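Filed under: Everyday Life, Money Stuff

The Great Snack Audit (or, how I finally looked at where my lunch money goes)

So I did a thing in March that I have been putting off for ages, and I went through all my little card payments. Not the rent or the car or the grown-up stuff, just the tiny ones. The ones that say something like OLTANO STN KIOSK and then a number so small you don't even bother being annoyed by it.

Reader, there were so many of them. I did the math for the whole of last year and it came to $2,304. On snacks! Snacks and the odd coffee, and one phone charger that I'm counting because I bought it at the same counter as a bag of pretzels and I feel it was part of the same mood.

I sat at the kitchen table with that number for a good while. Then I got up and ate a granola bar, so you can see what I'm dealing with.

I've never thought of myself as a big snacker. I cook dinner most nights, I eat breakfast, I own a salad spinner. But there's a stretch of the day, from three o'clock until whenever I get home, when I turn into a different person. My old job at Plarkenix was all the way across town and I'd get hungry on the train, and I think I just trained myself into it. Train equals food. I work much closer to home now and I still walk into Oltano station like I've got an hour's ride ahead of me. It's 12 minutes!

And the thing about grabbing something on the way is you barely taste it. I can tell you exactly what I had for dinner last Thursday (lentil soup, too much cumin) but I could not tell you one single thing I ate on a platform that week.

So I made myself some rules. I'm bad at rules, so I kept it to 3.

First one, no buying food while moving. If I want it I have to sit down and have it properly, on a plate if there is one. Second, I get $80 a month for treats and I take it out in cash, which felt very silly the first time at the bank and is now my favorite errand. Third, anything I buy with the cash has to be something I'd be happy to offer a guest. That last one knocked out most of what I'd been buying, including those orange peanut butter crackers that I'm pretty sure I have never once enjoyed.
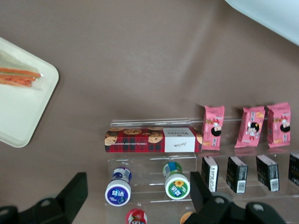
Shortbread on the top shelf, where it belongs.

The guest rule is the one that changed things the most. I started buying one good box of something at a time and making it last, and now at four on a Sunday I put the kettle on and have two cookies like somebody's great aunt. I love it. I look forward to it from Friday on. There's a bakery on Strachan Street that does a ginger loaf, and I used to think it was too expensive (while spending twice as much at the kiosk, mind you) and now I get it on the first weekend of the month and slice it so thin you could read through it.

I did slip. The second week was rough, I had a late dentist appointment and came out with a numb face and bought chips, which I then couldn't really chew. I ate them anyway. I also had a real wobble at the Nistuvau street fair because everything smelled like fried dough – I went in with my last bit of cash for the month and came out with none, and no regrets at all about the dough.

The other thing I didn't expect is that I'm hungrier for dinner. I'd been complaining for ages that I was bored of my own cooking and I think I was just never hungry for it. Same old lentil soup, and last week I had seconds. Less cumin this time.

I'm not going to turn this into a budgeting blog, don't worry, the garden posts are coming back as soon as there's anything out there besides mud. But if you've got a pile of tiny payments you've been scrolling past, add them up. Sit down first. And if you have a good recipe for ginger loaf please leave it below, I'd like to see if I can get close to the Strachan Street one.

Share this post | 6 Comments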